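Two arms, one rucksack

The second arm went onto the rail in February and I've spent most evenings since then getting the pair of them to work on the same object without fighting. The bench is in the shared workshop at Dundcombe, at the far end past the lathes, and I get it from six in the evening until they lock up. I said I'd write up where things stand, so this is that.

The job I picked is packing a school bag. Open the zip, put a book in, close the zip. I wanted something that needed two hands and that I could set up again in under a minute.
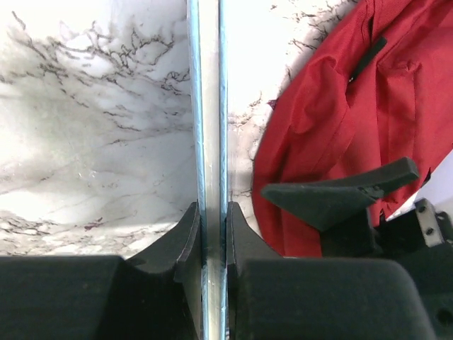
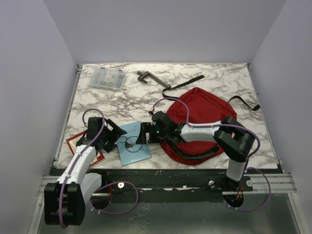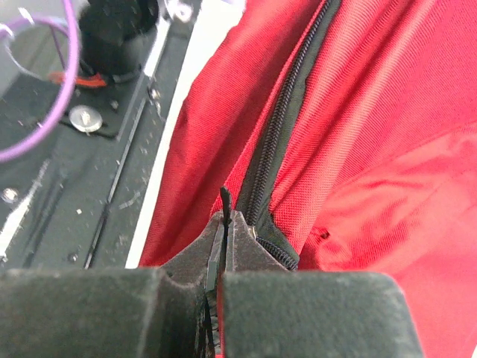 I started with the zip on its own and left the book for later. A pull tab is a small target, and the fabric moves whenever anything touches it. My first fingertips were too blunt to get either side of the tab, so I redrew them with a narrower taper and printed them again in the dark grey I had left over. They hold better. The inside faces are still smoother than I'd like and I'm going to try gluing a thin rubber pad on each.

The controller is a Jemari board, one per arm, with both talking to an old desktop under the bench. I had them on separate clocks at first and that was a mistake. One arm would start its move a fraction before the other, which doesn't matter for picking up a book but matters a lot when one side is meant to be holding the bag still. They now share a clock and the desktop sends both arms their targets in the same message. The delay between them is small enough that I've stopped measuring it.

Wiring took longer than the code, as usual. I used purple cable for the arms and left a big loop at the base of each so that nothing pulls tight when the elbow drops. The first loops were too small. The left arm reached across, ran out of slack and pulled a plug halfway out of its socket, and I lost an evening working out why one joint had gone dead. There are cable ties on the loops now. I still need to tidy the red and orange wires at the base, which are fine electrically but look like I gave up.

The rail is second hand. It came off an Imhof packing machine that was being scrapped, with plenty of scratches and a few holes in places I didn't want them. It is very stiff though – much stiffer than the wooden beam I had before – and both arms bolt straight onto it with an adaptor plate. The plates cost me 70 pounds for the pair, cut and drilled. I could have made them myself, badly.

For the table covering I used a marble-effect one. I wouldn't choose it again. The software that finds the edges of objects sees veins as edges too, and for the first week it was keen to pick up bits of the pattern. I got round it by taking a picture of the bare table each time I start up and subtracting that. It mostly works, as long as the lights haven't changed. A plain grey sheet would have saved me the trouble, and there is one on order.

Now some numbers. I have logged 237 runs of the zip part since I fitted the new fingertips. A run counts as good if the zip goes the full length and the tab is let go cleanly at the end. I had 200 good ones in that lot. Most of the failures were the cloth folding into the path of the slider, and the arm then pulls the whole bag along the table instead of moving the zip. The fix is for the other arm to hold the fabric nearer to the slider and shift its grip partway along. I've written that but it's only had a few tries, and it sometimes lets go too soon.

Books are less far along. A thin book with a shiny cover lying flat is hard to get hold of with two stiff fingers. At the moment I slide it until one side hangs over the front of the table and grip it there, which is slow and takes up space I need for the bag. I've looked at a suction cup from Kasov that would fit on the wrist beside the gripper, but it needs an air line and a pump, and the pump is loud. The people at the next bench have been patient so far.

The log file for all of this is at 3530 lines, and I should really write something to sort it before it gets any bigger. At present I search it by hand.

Next on the list are the rubber pads, the grey sheet, and then a full run from closed empty bag to closed bag with a book in it. I've also been asked whether I'll put the fingertip files up. I will, once I've corrected the screw holes, which are half a millimetre too close together and have to be opened out with a drill.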